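Print this article | E-mail this article

Slow Heat: Getting a Clean Set on Apple Butter

Apple butter is a reduction. Fruit goes in at a high water content, water leaves, and what remains is thick enough to hold a line when a spoon is drawn through it. Most failures at home come from treating it as a jam. Jam sets when pectin, acid and sugar reach the right balance at a high boil. Apple butter thickens as water is driven off, and a high boil mainly scorches the bottom of the pot.

The choice of apple sets the length of the cook. Zestar is early, juicy and fairly sharp, with a texture that breaks down quickly. It gives a bright butter but needs more time on the stove to lose its water. Lobo, a McIntosh type, collapses to sauce with almost no help and has a softer flavor. A mix of 2 parts Lobo to one part Zestar gives a smooth base that still tastes of fruit after hours of heat. Late in the season, in December, stored fruit has usually lost some acid. Add a tablespoon of cider vinegar to the pot and taste again at the end.

Weigh the apples after coring, not before. A batch for this magazine started with 923 grams of cored, unpeeled fruit, a small quantity that fits a wide three-quart saucepan. Leave the skins on. They carry pectin and color, and a food mill will take them out later. Add half a cup of unsweetened cider, cover, and cook over medium-low heat until a fork passes through the thickest pieces without resistance.

Run the softened fruit through the fine disc of the mill. A blender will also work, but it cuts the skins into small flecks and beats in air, which shows up as pale foam on the surface and makes the volume hard to judge. If a blender is all there is, let the puree stand before going on.
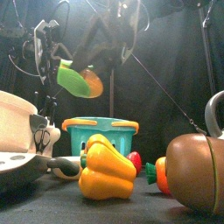

Eleni Đorđević

The reduction can be done on the stove or in the oven. On the stove, heat comes from below only, and the puree has to be stirred often once it begins to spit. In the oven, heat reaches the surface as well as the base, and stirring every 20 minutes is enough. Set the oven to 275 degrees, spread the puree no more than an inch deep in a heavy enameled dish, and leave it uncovered. Depth matters more than temperature. A deep dish can take twice as long as a shallow one at the same setting.

Sugar should go in late. Added at the start, it darkens early and raises the risk of a burnt taste at the edges. Wait until the puree has lost a third of its depth, then stir in brown sugar to taste. Salt goes in at the same point, a quarter teaspoon for this quantity. Cinnamon can be added with the sugar. Cloves and allspice grow stronger over a long cook and are better held back until the last 15 minutes.

To test for doneness, put a spoonful on a chilled saucer and wait two minutes. If a ring of liquid forms around the mound, return the dish to the oven. If the mound holds and the edge stays dry, it is ready. Our batch came down to 43 percent of its starting weight, a little thicker than most store brands. Stop sooner for a butter that will be stirred into oatmeal, later for one that will fill a cookie or a layer cake.

For the refrigerator, fill clean jars, cool them with the lids ajar, then close and chill. Use within two weeks. For the freezer, leave half an inch of headspace. Shelf storage calls for a tested canning recipe with processing times for your jar size and altitude, and the proportions above have not been tested for that purpose.

Some separation after thawing is normal. Stir the butter in the jar, or warm it in a small pan over low heat for 60 seconds, stirring throughout. If it has become too stiff, thin it with cider by the teaspoon.

Print this article | E-mail this article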